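Frequently Asked Questions: Parcels, Lockers and Lost Hope
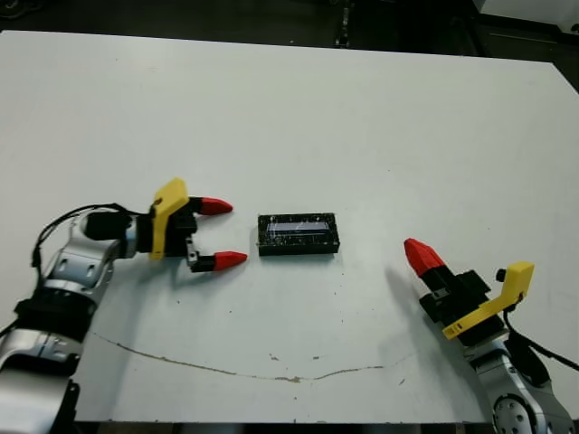 SENDING AND RECEIVING

How small can a parcel be?
Smaller than you'd think. We've posted a single earring and a key to a caravan nobody could find. If the label fits on one face without folding round a corner, we'll take it.

How big, then?
If you can carry it through the door of the Plotomby shop by yourself without swearing, it's a parcel. Anything else is freight, and Halfdan Egilsson will ring you with a quote and a sigh.

Can I reuse an old box?
Please do. Peel off the old label first. Last December a Christmas pudding went back to the shoe warehouse it never came from, and they kept it.

Do I need to write "fragile" on it?
You can. It makes people feel better. Two layers of padding and a snug fit will do more for your nan's teapot.

What does cover cost?
The first $200 is included. After that it's $3 for each extra hundred, up to a limit of $3,000. Please don't value your own pottery at the limit. We've seen it.

COLLECTION

Where do I pick up?
From the Makitz lockers behind the chemist, any hour, or over the counter until 5.30 pm. The locker code comes by text. If you've changed your number and told everyone but us, bring photo ID.

How long will you hold it?
Ten days. Then it goes back to the sender, who will be colder about it than we are.

Can my neighbour collect for me?
Yes, with a note from you. It needs your signature and their name. "Give it to Blöndal, he's tall" was not accepted.

COMPLAINTS

My tracking hasn't moved.
The Stuline tracking page updates when a parcel is scanned, so a long drive looks a lot like a long nap. Give it three working days, then fill in the form.

Who reads the form?
Lærke Snorradóttir, with her morning cuppa. Put your tracking number in the first line and keep the capitals to a minimum. She replies by the next business day.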